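4.2 Sourcing channels and time to shortlist

The second part of the analysis concerns the route by which a candidate entered the process. The four firms recorded this differently. Vutilia and Gerkevia used a fixed list of channel codes in their applicant tracking systems, while Allivine relied on a free-text field completed by the recruiter. Dağdelen kept no channel field before July, and the channel for earlier requisitions was recovered from recruiter notes. All entries were recoded into four categories: direct approach by an in-house recruiter, employee referral, open application, and external search firm. Two coders worked independently and settled differences by discussion.

The full sample contains 2092 candidates who reached at least the screening call. They are spread over 52 requisitions, all for technical posts at the level of senior engineer or above. Requisitions that were withdrawn before a shortlist was issued were dropped, as were those in which the hiring manager changed after the intake meeting. Internal transfers were treated as a separate population and are not discussed in this section.

Time to shortlist is defined as the number of working days between the signed intake form and the date on which the hiring manager accepted a list of at least three names. This definition differs from the one used by Yaman and Ekinci, who start the clock when the advertisement is published. We prefer the intake form for two reasons. Direct approaches often begin before any advertisement exists, and one of the four firms does not advertise senior posts at all. 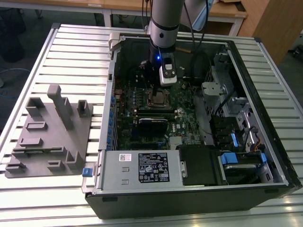
The median time to shortlist was 19 working days where the first accepted name came from a direct approach and 21 where it came from an open application. The difference is small and does not survive the addition of requisition-level controls. What does remain is the effect of the intake meeting itself. Requisitions with a written record of must-have and optional skills reached an accepted shortlist sooner than those without one, and the effect holds within each firm. The association is weaker at Gerkevia, where the record is mandatory and the remaining variation lies in how completely it is filled in.

Referrals behave differently from the other channels. Referred candidates passed the screening call more often but were not more likely to be accepted onto the shortlist once screened. Interviews with recruiters suggest that the screening call is applied more leniently to referred candidates, partly as a courtesy to the referring employee. One recruiter at Allivine described the call as "a conversation I would have had anyway." We cannot separate this explanation from a true difference in fit at the early stage, as the call notes were not scored against a common scale.

External search firms were used in too few requisitions to support a separate model. They are kept in the descriptive tables and merged with direct approach in the regressions. Running the models without them leaves the sign of every coefficient unchanged.

4.3 Recruiter specialization

Vasconcelos has argued that recruiters who handle a narrow family of posts develop a working knowledge of the field that shortens later searches. Our data allow a limited test. For each requisition we computed the share of the recruiter's previous closed requisitions that fell in the same job family, using the firm's own family codes. The measure runs from zero to one and is undefined for a recruiter's first requisition, which is excluded.

Specialization is associated with fewer rejected names per accepted shortlist. It is not associated with a shorter time to shortlist. A possible reading is that specialized recruiters submit names more selectively but spend longer on each - the interviews give some support to this. Recruiters with a high specialization score reported reading portfolios and project histories before first contact, and several had asked hiring teams for a tour of the work area or a short demonstration of the tasks involved. Generalist recruiters more often submitted an early list in order to learn from the hiring manager's objections.

Both strategies appear workable, and the choice between them seems to depend on how quickly the hiring manager responds. Where feedback on a first list took more than a week, the early-list strategy lost its advantage and the two groups could not be told apart. Dönmez and Ngau report a similar pattern for finance posts, although their response times were self-reported and ours are taken from system timestamps.

Figure 3. An opened desktop computer tower on a slotted aluminum worktable and a robot arm reaching into the case.

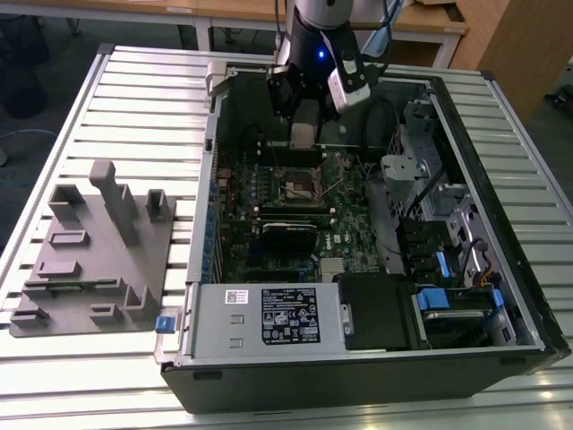

4.4 Robustness checks

Three checks were carried out. First, the models were estimated again with time to shortlist in calendar days, which changes the size of the coefficients but not their order. Second, each firm was left out in turn. The intake record effect remains positive in all four runs and is smallest when Allivine is omitted. Third, requisitions opened in July were removed, as hiring managers at two of the firms were on leave for part of that month. Their removal shortens the upper tail of the distribution and has no visible effect on the median.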